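Notes for the Tristholm talk, Tuesday slot, 18 minutes plus questions. Slides advance on the word in **bold**. Leave out the parts in square brackets if the session is running late.

## Opening

- Thank the hosts. Say which archive I work for and that I look after the paper side, not the database.
- The subject is the Stelmakh papers: letters, work cards and receipts from a forced labor camp attached to the Nokudent works.
- Say early on that this is a talk about **names**. We hold 2907 cards. The question we get from families is nearly always the same one: is my grandfather in there?

## What came to us

The cards arrived in 28 boxes from the old Flakgate depot. They had been kept in order by worker number until the depot moved, and after that they were kept in no order at all. Some boxes still had the original dividers, which helped.

Each card gives a surname, a first name or initial, a place of birth, a date of arrival and a barracks number. Many have a second line in a different hand. We took that line for a transfer note at first. It is a pay deduction. [Mention that this mistake got into our first finding aid and stayed there until August.]

Ink is the main trouble. The clerks used at least two kinds, and one of them has faded to a pale yellow. On those cards the surname can be read under a lamp held low to the side, and the birthplace usually can't. Before we decided how to treat the faded cards we asked for advice on the ink and on the paper, and we did nothing to the originals while we waited.

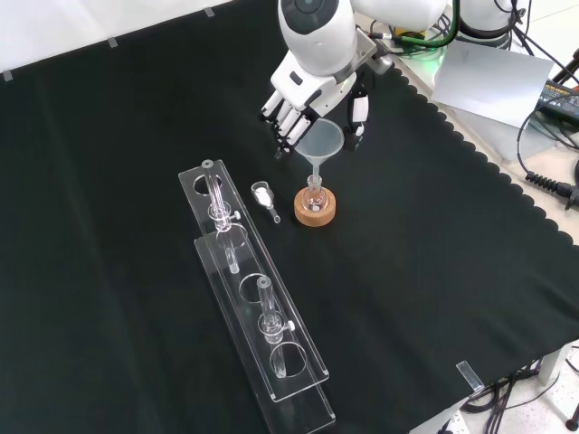 ## How we spell a name

Slow down here. This is the part people write to me about afterward.

- The clerks wrote what they heard. One man can appear under several **spellings**, and two men can share one.
- Place names are worse. The same village may be in German, Polish or Ukrainian form depending on who was at the desk.
- Our rule is to copy the card exactly, mistakes included, and put the likely modern form in a separate field.
- We don't merge two cards unless the birth date and the barracks number both agree. A matching name is not enough.
- If a family sends us a different spelling, we add it to the record with the date of their letter. We don't change the transcription.

Example to read aloud: the card with three different surnames on it, two crossed out. Give the worker number only. The family has agreed to the card being discussed but not to the name.

## Writing to families

We have now sent 2000 replies. Most are short. A reply says what we searched, what we found, and what we did not search. The last item matters most when the answer is no, so that the next archive doesn't repeat our work and the family doesn't take our no for a final one.

Things we stopped doing:

- Sending scans with the first letter. People asked to be told first and to choose.
- Using the word "inmate" for everyone on the cards. Some were prisoners, some were deported civilians, and a few had signed contracts they couldn't leave. The reply uses the word on the card and then says what it meant.
- Guessing at a cause of death. If the card stops, we say the card stops.

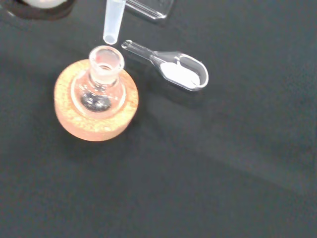
*A round-bottom flask in a cork ring, seen from above.*

## What is still open

The receipts have not been indexed. They list tools, boots and blankets handed out at the gate, with a signature or a mark for each item. For some workers this may be the only thing in their own hand. I would like to do these next, starting with the ones that carry a full signature.

We also have no list for the women's barracks. The numbers on the cards leave a gap where it ought to be. If anyone in the room has seen Nokudent paperwork in a local collection, please speak to me at the break.

## Questions I expect

- *Can the cards be seen online?* The index can. The scans can be seen in the reading room or sent to relatives on request.
- *How long does a reply take?* It depends on the spelling. Ask for any variants the family knows.
- *Do you return originals?* Personal letters, yes, to next of kin. Work cards stay with the collection, and we send a copy.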